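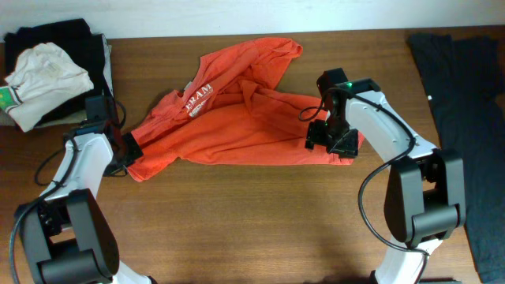
orest_chornovol wrote:
I still don't buy that more demos is the answer. Every thread on here ends with somebody saying "collect more" and then the person goes off, burns two weekends and comes back with the same shirt burrito.

drileo_dan
Well, that was my plan for the weekend, so thanks. For anyone coming in fresh: two arms, leader arms on a second bench, T-shirts onto a wood table, fold in half and then in half again. I have 172 demos. On the shirts I trained with, laid down more or less flat, it gets through the first fold. Start it from a crumpled shirt and it pulls both ends, lets go, pulls both ends again. It will do that until I hit stop.

mattes_o
How many of the 172 start crumpled?

drileo_dan
49. The rest start flat or close to it.

mattes_o
Then it mostly knows flat shirts. I'd side with "collect more" here, sorry Orest. Just collect the right ones.

orest_chornovol
He has 49 of them and it can't do it even once in a while? I'd want to know what's in those 49 before I recorded number 50. Who drove the arms?

drileo_dan
Me for most. Corinne did a batch on Thursday after work, and Asanka did 20.

corinne.m
Mine are the slow ones. I'll say it before Dan does. I can't feel anything through the leaders, so I pinch, look, let go, pinch again. On a crumpled shirt I'd guess half my recording is me changing my mind about which end I'm holding. If the policy copies that, it's doing exactly what I did.

asanka_g
Same problem here, only I'm faster and wrong more often. What I do by hand on a crumpled shirt is shake it. One flick and it's nearly flat. You can't flick with these arms, so I drag it around the table, and I doubt I dragged it the same way in any two takes.

orest_chornovol
So three people with three different tricks, and everything went in the same folder. I'm supposed to believe a network sorts that out?

mattes_o
It can, to a degree. Different styles are fine if each one is consistent. What kills you is the dithering. Cut Corinne's pauses and retrain before you throw anything out.

corinne.m
Ouch. Fair.

skornuvmont
I went the other way and gave up on the leaders. Put the arms in free-drive, grab them by the wrist and move them yourself. Much cleaner motion.

mattes_o
And your hands are all over the head camera for the whole take. Plus you need four hands for two arms. I tried it for cable routing and threw the lot away. Fine for one arm and a peg.

skornuvmont
It worked for towels.

orest_chornovol
Everything works for towels.

drileo_dan
Went through a few of my own takes last night with the wrist view up, and I'm less proud of them than I was. There are long stretches where I have cloth under one finger and the other one isn't near it. From the head camera I could have sworn I had a decent pinch coming.

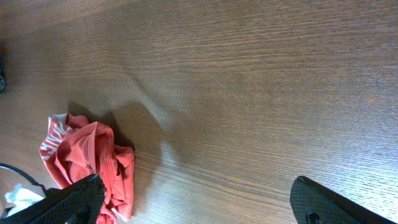 Wrist camera. One finger on the red cloth, the other on bare table.

mattes_o
Did you have the wrist view up while you were driving?

drileo_dan
No. I was looking straight at the table. The wrist feeds get recorded but I never had them on a screen.

mattes_o
The policy gets the wrist feeds and you didn't. I'd try a take looking only at what it gets. If you can't find the hem from those cameras, I wouldn't expect it to.

orest_chornovol
That's the first thing in this thread I agree with. I'd add: block the direct view with a sheet of cardboard. People cheat.

asanka_g
I don't agree, for the record. I tried camera-only driving on the old setup and my takes got worse. Jerky, twice as long. You fix one gap and open up another – now it learns from somebody who's half blind.

mattes_o
You get better at it after an afternoon.

asanka_g
I didn't.

fallenon_user
Has anyone tried the Schwerdtfeger grips on the leaders? Supposed to give you some push-back when the follower closes on something.

drileo_dan
Not paying for that until I've seen it run on a crumpled shirt. Every clip I find starts with the shirt already flat.

Plan for now: trim the pauses, pull out Asanka's dragging takes (not deleting, Asanka, just parking them), retrain on what's left and run the same crumpled starts. Cardboard after that if it's still tugging.

orest_chornovol
Post the failures too, please. All the runs, uncut.

corinne.m
And use a shirt it hasn't seen. Mine's in the gray bin.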